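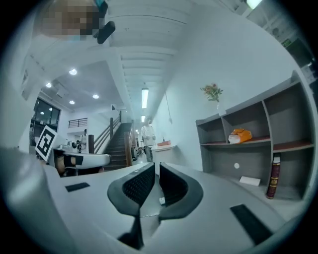

Week 6 is concerned with tonal contrast, meaning the difference in lightness between a thing and whatever sits next to it. Hue is a separate matter and we leave it until after the break. Two colours that look nothing alike, such as a mid red and a mid green, can be almost the same in lightness, and a person with low vision may see one patch where the designer saw two. Black against white avoids the problem. The square marker at left, tilted as it is, has a bold black-and-white block pattern, and the white border separates the pattern from its surroundings. Signs use the same device when they have to go up on a wall whose colour the sign maker cannot control.

Reading for this week: chapter 4 of Hrnčiar, up to the section on glazing. The Statberg material is in the course folder.

Terms

Light reflectance value (LRV). The percentage of visible light a surface reflects, on a scale from 0 (a perfect black) to 100 (a perfect white). Real surfaces never reach either end. Paint companies usually print the LRV on the back of the colour chip. Timber, stone and carpet normally have to be measured.

Luminance. The light leaving a surface in a given direction, measured in candelas per square metre. It depends on the lighting as well as the surface. LRV belongs to the surface alone, so it can be used before the building exists.

Luminance contrast. A comparison of two adjacent surfaces. There are several formulas and they do not give the same answer. Always say which one you used.

Worked comparison

Take a door with an LRV of 65 and a frame with an LRV of 15.

Simple difference: 65 minus 15 = 50 points.

Michelson: the difference divided by the sum. 50 divided by 80 = 0.625, or 62.5 per cent.

Difference over the lighter value: 50 divided by 65 = 0.77, or 77 per cent.

All three describe the same door. A supplier who quotes 77 and a consultant who quotes 50 may be in full agreement, and I have sat through a long meeting where that took most of the morning to sort out. In your assignment use the Michelson formula throughout, and write the two LRVs beside the result so the marker can check it.

Gloss

A measured LRV tells you little about glare. A dark gloss panel opposite a window can throw back enough light to look paler than the matt wall around it, and the contrast you calculated drops away or reverses for part of the day. Specify matt or low sheen for sign faces. Stainless steel is the usual trouble spot: lift buttons, door furniture and handrails all get specified in it, and its appearance changes with wherever you stand.

Case: the Kesenus library

The library was repainted in April, in a scheme of soft greys. Norbert Hrnčiar audited the signs afterwards and recorded 1,263 items, counting shelf-end labels, room numbers, door signs and floor directories separately. The lettering on the directories passed comfortably. The problem lay with the sign panels themselves, which were pale grey on a slightly paler grey wall. Visitors could read a sign once they had found it, but finding it took time. He treats these as two tests:

Detection – can the panel be picked out from the wall at the distance where a decision has to be made?

Legibility – can the lettering be read against the panel at reading distance?

A sign has to pass both. The library kept its panels and added a dark border 15 mm wide, cut from adhesive vinyl. Svetozár Havlíček, who managed the fit-out, objected to the look of it and proposed a dark band painted on the wall instead. Both were tried on the ground floor. The band needed touching up after trolleys scraped it, and the vinyl stayed.

Note that the typeface, Flellutent, was never changed. Several staff had blamed it. Its strokes are on the thin side at small sizes, and thin strokes do lose contrast with distance as the eye blends them with the background, but at the sizes used on the directories this made no difference to the results.

Common mistakes in last year's assignments

Measuring from photographs. A camera adjusts its exposure and the values you pull from the file are not reflectances.

Comparing the lettering with the wall when there is a panel between them.

Leaving out the floor. A door leaf is often seen against the floor finish as well as the frame.

Converting a hex colour to LRV with an online tool and giving the answer to two decimal places.

For the tutorial

Bring LRVs for two pairs of adjacent surfaces in a building you use. The reflectance meters can be borrowed from the Dvořáček room and must be back by the end of the same day. Zero the meter on the white tile first, take three readings per surface and use the mean. On carpet, take six readings and turn the meter between each. Bring the raw readings as well as the means.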